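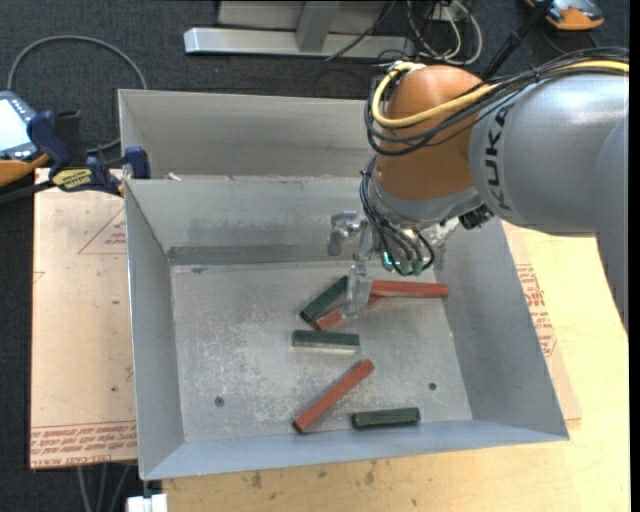 Du rouge et du vert foncé dans le même bac gris.

Juin
Par Dale Bergeron

J'ai appris que j'étais daltonien à l'école primaire, pendant une visite médicale. L'infirmière tournait les planches de points colorés et je lui disais ce que j'y lisais, c'est-à-dire rien à partir de la troisième ou de la quatrième. Elle a écrit quelque chose dans le carnet de santé, j'ai remis mes chaussures et je suis retourné en classe. Mes parents n'ont pas été surpris. Mon grand-père maternel cueillait des fraises blanches d'un côté toute sa vie et ma grand-mère repassait derrière lui.

Je suis deutéranomal, forme courante. Je ne vois pas en noir et blanc, contrairement à ce que me demandent la plupart des gens quand ils l'apprennent. Je vois du rouge et je vois du vert. Un camion de pompiers est rouge, une pelouse bien éclairée est verte. Les ennuis commencent quand les teintes s'assombrissent, quand la surface est petite ou quand la lumière baisse. Un bordeaux et un vert sapin sous une ampoule un peu jaune, je les distingue si on me les met côte à côte et qu'on me laisse le temps. Séparés, je me trompe.

La question qui suit est toujours la même : on me montre un pull ou un coussin et on me demande de quelle couleur il est. Je réponds, parfois juste, parfois faux. Quand c'est juste, on me soupçonne d'exagérer.

Au quotidien, cela se règle avec des habitudes. Pour la viande, je me sers d'un thermomètre, parce que le rosé et le gris d'une côte de porc se ressemblent beaucoup pour moi. Pour les bananes, je tâte. J'achète mes tomates déjà mûres et je ne cultive plus de poivrons, que je ramassais n'importe quand. Mes chaussettes sont toutes bleu marine, du même modèle, et elles viennent du même magasin. Le bleu ne me pose aucun problème, ce qui explique aussi la couleur de mes rideaux, de ma voiture et d'une bonne partie de ma vaisselle.

Les feux de circulation, je les lis par leur position. Le rouge est en haut, le vert en bas, et le vert me paraît de toute façon presque blanc. De nuit, sur une route que je ne connais pas, il m'est arrivé de prendre un feu pour un lampadaire pendant une seconde ou deux. Je ralentis, c'est tout.

Les petites diodes des appareils sont plus pénibles. Le chargeur de ma perceuse en a une seule, qui passe du rouge au vert quand la batterie est pleine. Je n'ai jamais vu la différence. Je branche le chargeur en partant et je le débranche en rentrant. Même chose pour la multiprise du bureau et pour le détecteur de fumée, que j'ai fini par tester en appuyant sur le bouton. Une diode qui clignote dans un cas et reste fixe dans l'autre suffirait, et certains fabricants le font.

Au travail, j'ai longtemps gardé cela pour moi. Je suis chez Ilent, au service des achats, et nos tableaux de suivi étaient remplis de cases rouges et vertes : rouge pour les commandes en retard, vert pour celles qui étaient arrivées. Je lisais les dates au lieu de lire les couleurs, ce qui me prenait plus de temps qu'à mes collègues. Un matin, en réunion, Seren Hopkin m'a demandé pourquoi je n'avais pas relancé un fournisseur dont la ligne était rouge depuis plusieurs jours. J'ai expliqué. Elle a ouvert le fichier et remplacé le vert par du bleu, puis elle a ajouté une colonne avec le mot « retard » écrit en toutes lettres. Cela lui a pris moins de temps que la discussion qui a précédé. J'aurais dû en parler des années plus tôt.

Depuis, je le dis en arrivant dans une équipe. J'ai remarqué que dans un groupe un peu large, il y a souvent un autre homme qui hoche la tête et vient me voir à la pause.

J'ai aussi essayé les lunettes. On voit passer régulièrement des vidéos où quelqu'un met des verres teintés et fond en larmes devant un massif de fleurs. J'en ai commandé une paire, quelque 700 euros avec ma correction, en sachant que je pouvais la renvoyer. Je les ai portées deux semaines. Les panneaux rouges me sautaient aux yeux, les géraniums du voisin aussi. En revanche, mes bleus avaient changé, l'intérieur de la maison était trop sombre, et je confondais des teintes que je distinguais très bien auparavant. Les verres filtrent une partie de la lumière, ils augmentent certains contrastes et en abîment d'autres. Je n'ai pas pleuré. Je les ai renvoyées et j'ai été remboursé, moins le port. Je connais des gens qui les apprécient en randonnée, à l'automne, et je veux bien les croire.

Ce qui me sert vraiment, c'est mon téléphone. Une application gratuite donne le nom de la couleur au centre de l'écran. Elle se trompe quand la lumière est mauvaise, mais elle me suffit pour acheter une chemise ou pour vérifier un pot de peinture. J'ai repeint la chambre du fond l'hiver dernier et j'avais choisi un gris. Chin-lung Chu, qui m'aidait à déplacer l'armoire, m'a demandé pourquoi j'avais pris du rose. Nous avons regardé le pot : « gris poudré ». La chambre est restée comme ça. Elle me paraît grise et les invités la trouvent chaleureuse.

Les jeux de société m'agacent encore. Beaucoup ajoutent maintenant un symbole sur chaque pion, et ceux-là, je les achète sans hésiter. Pour les plus anciens, j'ai marqué les pions verts d'un point de feutre noir. Pour les cartes de métro, je suis les lignes du doigt. Pour les graphiques à sept courbes sans légende directe, je passe mon tour.

On m'a demandé dans les commentaires du dernier billet si le daltonisme s'aggravait avec l'âge. Le mien, de naissance, n'a pas bougé d'après l'ophtalmologue, qui me refait passer les planches à chaque visite. Si la vision des couleurs change à l'âge adulte, il faut consulter, c'est autre chose.

Ma sœur est peut-être porteuse et elle a deux garçons. L'aîné a colorié un tronc d'arbre en vert foncé la semaine dernière et il avait l'air content de son marron. Elle a pris rendez-vous pour lui à la rentrée. En attendant, je lui ai conseillé d'écrire le nom des couleurs sur les crayons.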